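Home | Forums | Unread | Search | Log in

Filed under: Grippers and end effectors > Simulation

Thread: Samow parallel jaw vs Kurnulora two-finger, grip force in sim

tolpuddle_mk2
Comparing the stock Samow parallel jaw with the Kurnulora two-finger on the same simulated arm before we buy either. Controller is Cliluditz in position mode, physics step left at default. 50 lifts per gripper, small block, gravity on, no table collisions.

The Samow dropped 3. The Kurnulora dropped none, but the block creeps down between the pads during a long hold.

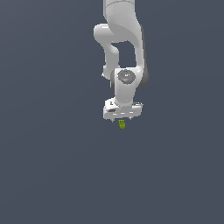 Creep gets worse when I raise the pad stiffness to 3,000, which I did not expect. Friction is identical for both. Has anyone seen this with Cliluditz?

backlash_b
Contact solver. High stiffness with the default step gives you chatter at the pads, and each time contact breaks the block falls a little. Halve the step and rerun before blaming the gripper.

ferrule
Disagree in part. The Kurnulora model ships with point contacts at the fingertips. You can halve the step all day and it will still creep. Swap in box pads.

backlash_b
Point contacts would let it rotate. He says it creeps straight down.

tolpuddle_mk2
Straight down, no visible rotation. Step halved: creep is smaller but still there. Box pads next.

semple_user
We used the Semple wrist with both. Drop counts in sim told us very little about the hardware – the real Samow pads are softer than the model. I would compare at 60 per cent of rated force and ignore the rest.

ferrule
That only works if the force limits in the two models are set the same way. The Samow file clamps per finger, the Kurnulora file clamps the pair. Check that first.

tolpuddle_mk2
Checked. They differ, so the Samow was squeezing twice as hard. Rerunning everything.

Comments (2)

gantry_nights: Same clamp problem in the older Samow file, for what it's worth.

p_loop: Please post the box pad numbers when you have them.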